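Questions on Practice at Home: A Record of the Evening Session

Thank you to all members who joined the online question evening on Thursday. The session was led by Vaida Eglītis, who teaches the morning yoga classes at Skovport, and it ran well past the time we had set aside for it. We received 268 questions beforehand. It was not possible to answer all of them, and I have tried in this post to set down the main points for those who were unable to attend.

The greater part of the evening concerned breathing. A large number of members wrote that they hold their breath during the standing postures without noticing it. Ms Eglītis advised that the length of the breath should decide how long a posture is held. Where the breath becomes short or uneven, the posture should be released and taken up again in an easier form. She does not recommend counting aloud at home, although she does so in class for the benefit of beginners.

There followed a discussion of how often one should practise. The printed programme we issued in April suggests a full session of an hour, and several members felt that this was discouraging. Ms Eglītis agreed that four short sessions a week would serve most people better than a single long one. The programme will be amended accordingly, and Friederike Sauerland has kindly offered to revise the text.

On the matter of meals, the advice remains as before. A light meal may be taken two hours before practice and a heavier one three hours before. Members who practise early in the day may prefer to begin with nothing more than water.
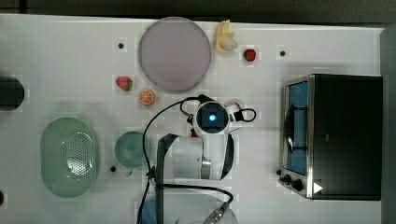
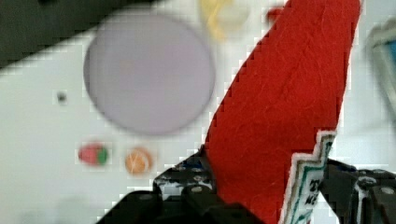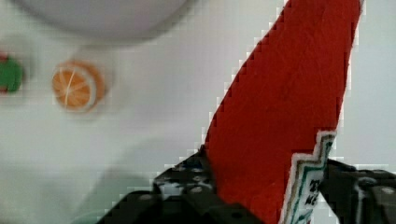
Torben Petersen wrote in afterwards to say that he could not agree with the point on early practice. He had followed it for a whole winter and found himself light-headed in the forward bends, and he now takes half a slice of toast on rising. He asked that the advice be given less firmly in future. I put this to Ms Eglītis, who accepts the point. Anyone who feels faint should stop, sit down and eat something, and should speak to a doctor if it happens again.

Two further questions arrived too late for the session. The first asked whether the kneeling postures may be left out by those with sore knees. They may. A folded blanket beneath the shins is sufficient for many people, and the same work can be done seated on a chair. The second asked whether the Zera sequence should be learned from the left or the right side. It is taught from the right at Skovport and from the left in the older handbook, and either is acceptable provided that both sides are practised equally.

The full transcript is available on request from the office. The next question evening will be taken by Jannik Görtz and will deal with balance. Questions should be sent in writing and kept to 100 words or fewer.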